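Small bathroom, big improvement

I've been promising a bathroom piece since November, and a note from Nadiia Demchenko finally got me going. She asked how to keep a toilet looking good in a room so small you can barely turn around with a bucket. I love this question! I clean one like that myself, and there's a lot to like about it: less floor, fewer corners, and everything within arm's reach.

My big favorite is a skirted base. The smooth sides wipe down in one pass, and you don't have to poke a cloth around any bolts. If you're shopping for a new toilet, put that near the top of your list.
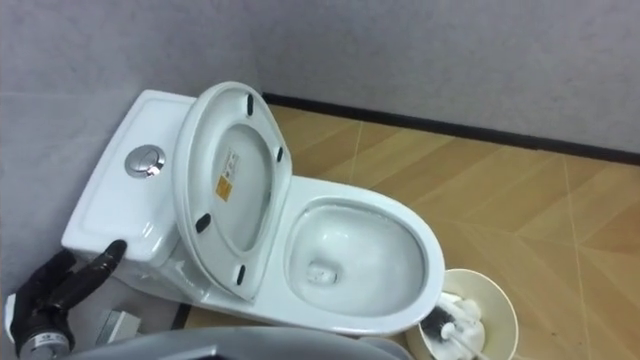
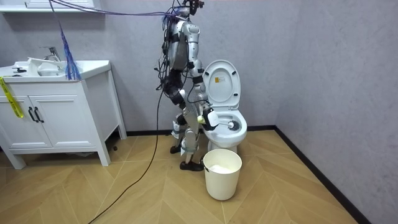

Start with the rim and work down. Put your cleaner under the rim first, go do the mirror, then come back and scrub all the way around before you move to the waterline. Most of us rush the far side of the bowl (guilty!), and it only takes a few extra strokes.

When you've finished, rinse the brush in the flush and let it drip over the bowl for a couple of minutes before it goes back in its holder. Wash the holder too, with hot water and a little dish soap. Marta Dmytriv does hers every time she changes the towels, and I've happily stolen that habit.

Don't forget the little rubber bumpers under the seat. A damp cloth and a fingertip will do it.

Next time: grout! Send me your questions, and your old toothbrushes stories too.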